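Week 6 handout: Writing the budget justification
Research Development Seminar, notes by Nantana Nakpan

Welcome back, everyone, and thank you for the drafts -- I read every one of them over a very large pot of tea. Most of you have a lovely project summary by now and a budget that looks as if it was filled in at midnight, so let's spend our time there.

A justification explains each line to a reader who likes your idea but has never set foot in your lab. "Travel, $2,574" tells her very little. Say who is going, where, and which aim of the project the trip serves. If the fare is an estimate, name the month you priced it (December fares are a cruel place to start!).
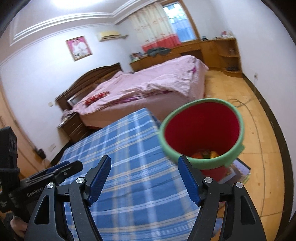 Bedroom, with a bucket near the gripper.

Personnel comes first. Theerawat Wongsuwan's Panyasiri application, which he has kindly let us pick over, lists 2 research assistants and gives each of them a paragraph of duties. Notice how the duties match the timeline, month by month. His first version had them both at 100 per cent effort before ethics approval, and the reviewers caught it straight away.

Indirect costs still trip people up. Check which base your sponsor uses before you apply the rate, and ring the research office if the guidelines are murky -- they would much rather hear from you early.

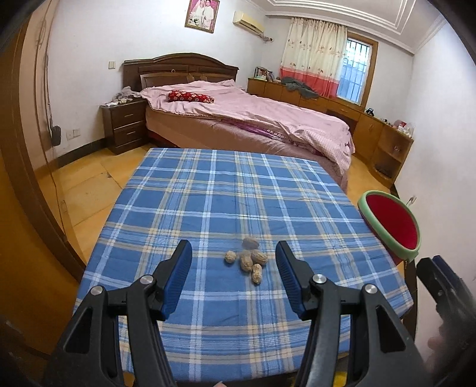
Peanuts on the plaid tablecloth.

For next time, please rewrite your equipment section and bring a printed copy to swap with a neighbour. Anything already held by your department belongs under facilities, so leave it out of the request.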